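Equine Racing Operations — Handout 4
Handicap weights, pace figures and the reading of a past-performance line
Prepared by Anneli Turunen. Revised 18/04/2024

4.1 Terms carried over from Handout 3

A furlong is one eighth of a mile. A race of eight furlongs or more with at least one full turn is treated in this course as a route; anything shorter is a sprint. The official time is the winner's time. Times for the other horses are worked out from beaten lengths and are estimates.

One length is taken as one fifth of a second in all exercises. This is a convention. At sprint speed a length takes less time than that, and late in a long route it takes more. Students who want the finer value may use it if they state it at the top of the sheet.

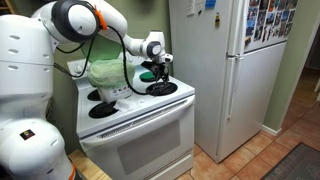

Electric stove, rear right of the cooktop.

4.2 Fractional times

A chart lists the leader's time at fixed points. In the Forkberg sprint used in March, the leader reached the quarter in 22.4 seconds and the half in 45.8. The second quarter therefore took 23.4 seconds, a loss of one second on the first.

To get the fraction of a horse that was not leading, add its beaten lengths at that call, times 0.2. Hagedorn was 2 lengths back at the quarter and level at the half. Its quarter time is 22.8, its half time is 45.8, and its second quarter is 23.0. It was the faster horse over that part of the race even though the chart shows it behind or level throughout.

Common error: using the beaten lengths from the finish at every call. Check the column heading first.
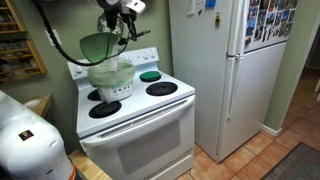
Turunen, asked at the last session whether the run-up distance should be added before the first quarter is compared between tracks, replied that it should not be added but must be noted. A longer run-up lets the field reach speed before the clock starts, so two quarters of 22.4 from different tracks may not be equal. The answer stands for the exam as well.

4.3 Track variant

The variant corrects raw times for the speed of the surface on a given day. Take the par time for each race, subtract it from the actual time, and average the results over the card. A positive variant means a slow surface.

Keep turf and dirt apart. Keep sprints and routes apart when there are enough races of each; with fewer than three in a group, combine them and say so. A card on which rain fell between races needs two variants, split at the first race run after the change. 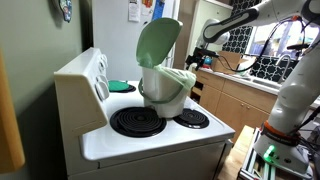 WEIGHT AND CLASS

4.4 Assigned weight

In a handicap, the racing secretary assigns weights meant to bring the field closer together. Assigned weight includes the jockey, the saddle and any lead carried in the pads. An apprentice allowance is taken off the assigned weight — it is not a separate entry in the chart.

The rule of thumb in older texts is that extra weight costs more over longer distances. The course data set covers 1,151 starts by 294 horses at Skostden and Pallville. In that set the effect of a small weight change is hard to separate from class, as better horses are given more weight and still finish ahead. Do not report a weight effect without a class term in the model.

4.5 Exercise

Use the Pallville file. Drop every start with a missing call, then draw 1,000 of the remaining lines. For each line, compute the horse's own final time and adjust it with the variant for that card. Plot adjusted time against assigned weight, one panel per distance.
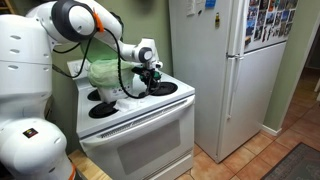
White electric stove with the arm extended over it.

Hand in the plot, the variant table and one page of notes. The notes should list any card where the variant was split. Lines in which a horse was eased or pulled up have no usable final time and should be removed before the draw.

Reading for Handout 5: the section on post position, including the tables for two-turn routes.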